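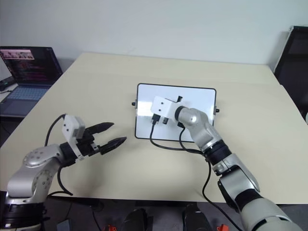 Stuart Tunstall
Moderator, Desks & Walls

Talk me out of keeping the Clerkik. Glossy face, thin black frame, rounded corners, a black knob on either side for a stand I don't own. It's been lying on the big beige table since December because I can't decide which wall deserves it. I paid 141 for it at the Pristadbridge clearance, and the Tustberg matte one was 163. I felt very clever at the till.

inkwell_pete wrote:
Keep it. Glossy wipes clean. Matte holds on to your old grocery lists like a grudge.

marginalia wrote:
Glossy is a mirror with office supplies. Hang one across from a window and you'll spend the morning reading your own forehead. Return it and pay the difference.

Stuart Tunstall wrote:
Clearance, no returns. I should have led with that. 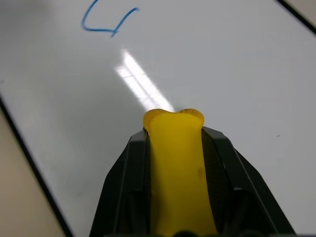

Page 2 of 4

Stuart Tunstall wrote:
Blue marker, overhead light on. I make that a U, possibly a y, and my wife has put in a bid for part of a 4. Look at the glare in the middle, though.

Þröstur Ravn wrote:
Your glare is a lamp problem. Tilt the board a little or move the light. I've had a Staniforth glossy over my workbench for years and the only thing wrong with it is what I write on it.

marginalia wrote:
"Rearrange your ceiling" is quite the defense of a whiteboard.

inkwell_pete wrote:
Blue shows up fine to me. The penmanship I can't help you with.

Þröstur Ravn wrote:
Try it upright before you give up. Flat on a table under a ceiling light is the worst seat in the house for anything shiny.

Stuart Tunstall wrote:
Fine, it goes up in the hallway, no window there. Does anybody know if those knobs unscrew, or do I need to buy the stand after all?

marginalia wrote:
How much is the stand?

Stuart Tunstall wrote:
More than the difference.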